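The Plaza at Testthorpe, Four Years On

September 10, 2021

The man who manages the grounds at Testthorpe does not like the word "activation." He has heard it, he says, in every meeting since the plaza opened, and he has yet to see anything get activated.

"They told us there would be lunchtime concerts," he says. "They told us there would be a market in March. We had one market. It sold candles and it rained."

I had asked to meet him because of the paving. Eleck, the company that planned the business park, calls the plaza a "civic living room" in its brochure. I have sat in a lot of living rooms and none of them were made of slabs. I wanted to hear from someone who has to look after the thing.

He was friendly about it, up to a point. He walked me out from the service door a little before the offices emptied and let me look for a while before he said anything.

"It photographs well," he said finally. "I'll give them that. Low sun, long lines. You'd put it on a cover."

Did he think it was designed for the photograph?

"I think it was designed from a drawing, and in the drawing there are people. A woman with a stroller, a guy with a balloon. Who brings a balloon to an office park?"

The slabs came from a supplier called Plindent, and the sales sheet he keeps in a binder promises a surface that "ages gracefully" and "welcomes daily life." He read me both phrases twice. I asked what daily life does to it in practice.

"Coffee," he said. "Bike tires. Whatever people have on their shoes. It's a pale surface, so you see it. They sold us a pale surface and then they sold us a cleaner for the pale surface."

The cleaner, also from Plindent, is supposed to be put down every 19 weeks. He did it on schedule for the first year. After that he ran his own test, with the cleaner on one side and plain water and a stiff brush on the other, and asked people from the offices which side looked better. They couldn't pick. He has gone back to the brush.

I should say that I have only his word for this. When I wrote to Plindent, I got a polite reply with the sales sheet attached.

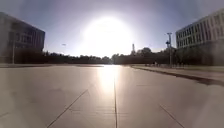 The glare is the other complaint, and on this one he has plenty of company. There is an hour near the end of the day when anyone crossing toward the sun has to do it with a hand up. He says he wrote to Eleck about it in the first summer and was told the reflection was "part of the character of the space."

"So I asked if I could have a tree," he says. "I got a meeting about the tree. Then I got a study about the tree."

The study ran to 100 pages. It recommended shade sails, which were priced, and a second study, which was not. Its best number, and the one Eleck still quotes, is that 531 people use the plaza on an average working day. He laughs at that one.

"Use it how? They cross it. It's between the bus and the door. If you put a swamp there, 531 people would use the swamp."

I put it to him that open space has some value even when it's plain. People do like a big sky. He thought about this longer than I expected.

"Sure. I like it at six in the morning. I like being able to see all the way across. I'm not against flat." He scraped at a joint with the side of his boot. "I'm against being told it's a living room."

The joints, as it happens, are the part he respects. Whoever laid them knew the job, he says, and they have held through four winters without his having to lift a single slab. He pointed this out more than once, and seemed to want it written down.

What he would do with the place, given the money, is modest: benches with backs, a drinking fountain, something with leaves. He had seen the plans for a smaller square by the same planners, called Tiêu, and noticed that it had all of those.

"So they know how," he said. "That's what gets me — they know how to do it."

Eleck says a review of the plaza is under way. I asked him whether he had been invited to take part.

"I got the email," he said. "It said they're looking at activation."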